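3rd December
By Rónán Ó Súilleabháin

Tosholm is a residential tower in the Zemwood district, and I've been following it since the hoardings went up, so forgive me if I get carried away. It has 80 apartments over nine floors, most of them two-bedroom layouts, and it was put up by the developer Ó Dubhghaill on the site of an old bus depot.

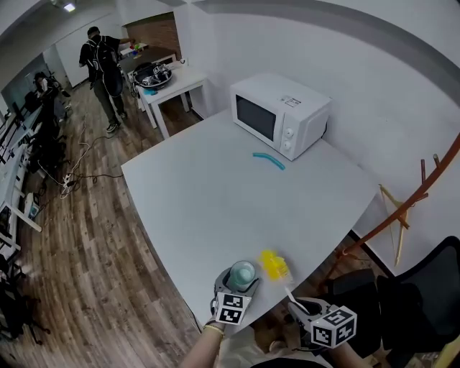 The top floor is the bit everyone asks me about! It was drawn up as 3 penthouses, but two were merged before sales opened (a buyer wanted the full west side), and the Harari agency handled both of the homes that were left. Nearly all the lower units had sold by November.

Parking is in the basement, one space per apartment, and the service charge covers the elevators and the roof garden — I'd still ask for the latest statement before signing anything.

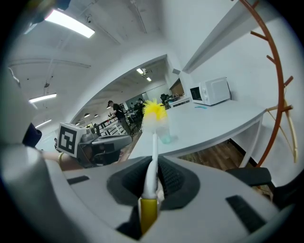

A brush with a yellow grip and a fluffy yellow tuft, with a small pale-blue cup behind it.

The ground floor was planned as shops. So far there's a bakery, and the corner unit is still up for lease.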